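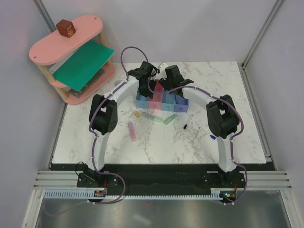

Bin row, left to right: blue, pink-red, light blue, blue-violet.

Search the archive
Search
Advanced search

From: Irja Rautiainen
To: dondar-storage list
Date: 21 February 2024
Subject: Re: [dondar-storage] Bin colours and order on the shared table

Replying in line.

> We have four of the translucent Nanel bins on the pale table and
> three of them are some kind of blue. Two people have now put
> M3 washers in with the M4 ones. Can we swap the set for one with
> proper contrast, or go back to the steel drawers?

I would keep the bins. The colours are close, agreed. The pink-red one in second place is the only one that can be told apart at a glance from across the room. Blue and blue-violet are the weak pair, and they sit at opposite ends of the row, so position does the work that colour does not. It only fails when someone lifts the bins out and puts them back in a different order.

The steel drawers were worse. In January I checked the contents against the stock sheet and found 102 pieces in the wrong drawer, out of 1,281. I have not repeated the check on the bins and will not claim a figure for them.

> What is the order meant to be anyway? The sheet on the wall says
> "blue, red, blue, purple", which could mean anything.

The order is the one in the picture. I propose these names and no others:

1 — blue: M3 washers
2 — pink-red: M3 nuts
3 — light blue: M4 washers
4 — blue-violet: M4 nuts

Please use the number first and the colour second, both on the sheet and in messages. "Bin 3, light blue" is clear. "The blue one" is not. The M3 and M4 halves of the row then split down the middle, with washers on the left of each pair.

> Labels fell off the fronts twice. I used the ordinary paper ones.

Paper labels do not hold on this plastic. I tried three types on a spare Nanel bin over two weeks:

- ordinary paper: lifted at the corners by day four
- Wultow cloth tape, marker on top: held, but the ink rubs off
- Wultow film label, printed: held, still readable, peels off clean

Wipe the plastic first and let it dry. The label should go to the left of the small round detail on the front, not over it, or the middle of the label stands proud and catches on sleeves. Black text on white film. Do not use clear film — on a translucent bin it reads badly once there are dark parts behind it.

> Could the row go on the centre line of the table? It would look
> tidier.

I would leave it a little left of centre, at the back. The open space to the right is where the tray goes during a count, and the front of the table has to stay free for work. The bins should stand side by side with no gaps, fronts facing the near edge. If there is a gap, washers end up in it.

One thing your message did not raise. The tabletop has a grey and brownish vein pattern, and a dropped M3 washer is hard to find on it, mostly toward the lower middle where the veins are thickest. A plain mat would fix this. Daly has a roll of dark green cutting mat and will sell us a length. I suggest a piece that covers the working area only and stops short of the bins.

On fill level: no more than 300 pieces per bin. Above that, people dig, and parts go over the front. Surplus stays in the bags it came in, on the shelf under the window, with the bin number written on the bag.

What I need from the list:

- any objection to the four names above
- someone with a label printer that takes the wider film
- a yes or no on the mat

If there are no objections I will replace the wall sheet and print the labels myself. The old sheet should be thrown out, not left behind the new one. Last time both stayed up and people read whichever was on top.

> Also the washers in the end bin are a mix of zinc and stainless.

Known. Bin 1 had zinc added when we ran out of stainless. I have ordered a bag of stainless and will sort the bin when it comes. Until then, anyone who needs stainless for outdoor use should take it from the bag marked S on the shelf.

Irja Rautiainen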